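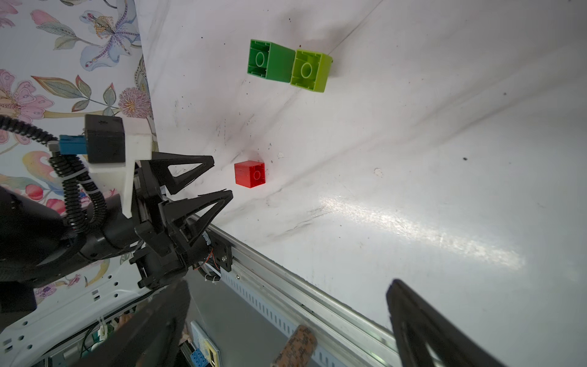
Toy bricks and white tables – quick clean up

Scuffs first. Damp cloth, drop of dish soap, small circles. Gray streaks on a glossy white top mostly come off with that. If not, baking soda paste, 2 minutes, wipe. No scouring pads ever, they dull the shine and you'll see it every time the light hits.

Bricks next. Hollow undersides hold all the crud – crumbs, hair, dried juice. Old toothbrush, get in round the center tube. Then mesh bag, warm soapy water, 15 minutes. Not hot, they warp. I did a batch at 103 degrees and they were fine, woudn't go much over.

Dry them open side down on a towel. Overnight if you can.

Sorting – by color is pretty, by size is faster. Greens are a pain anyway, dark and lime end up in the same tub at our place. Little ones get there own jar with a lid. I use the Trodum 16 oz, any jar works.

Check the floor before you vaccuum.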